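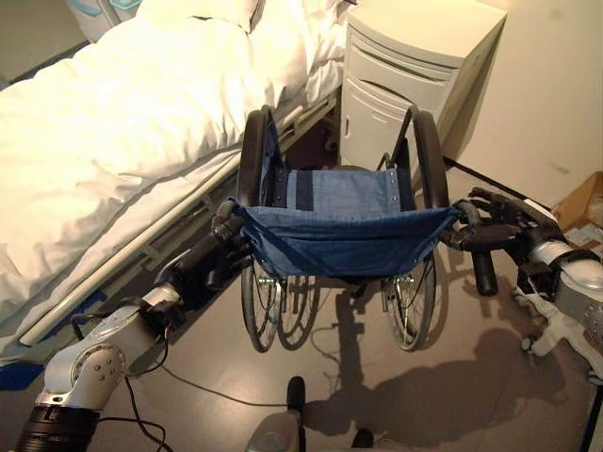 4.2 Nachtgeräusche und Schlafdauer

Besonders spannend sind die Ergebnisse zur Akustik. In der Station Stirham zeichneten wir im Januar den Schallpegel über 80 Nächte auf und erhielten mehr als 3,000 einzelne Geräuschereignisse, ein wunderbar reicher Datensatz! Schon die erste Durchsicht zeigte, dass kurze Spitzen den Schlaf weit stärker stören als ein gleichmäßiges Rauschen. Janevski hatte diesen Zusammenhang für Schlaflabore vermutet, für den Pflegealltag fehlte der Beleg bisher. 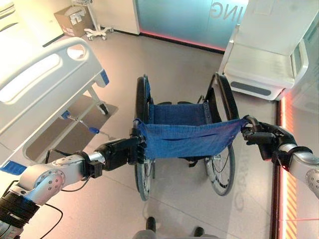 Abb. 3: Rollstuhl mit blauem Sitz.

Die lautesten Ereignisse lagen zwischen 4 und 5 Uhr morgens, also genau in der Phase, in der viele Bewohner nur noch leicht schlafen. Stela Radu ordnete sie von Hand den Quellen zu: Türen, Rufanlage, Schritte, rollendes Gerät. Faltbare Rollstühle mit Stoffsitz, wie in Abb. 3, bilden dabei eine eigene Klasse, deren Klappgeräusch sich im Spektrum sehr schön von dem der Türen trennen lässt. Für die Station Cusalton steht diese Zuordnung noch aus, und wir sind sehr gespannt, ob sich das Muster dort wiederholt.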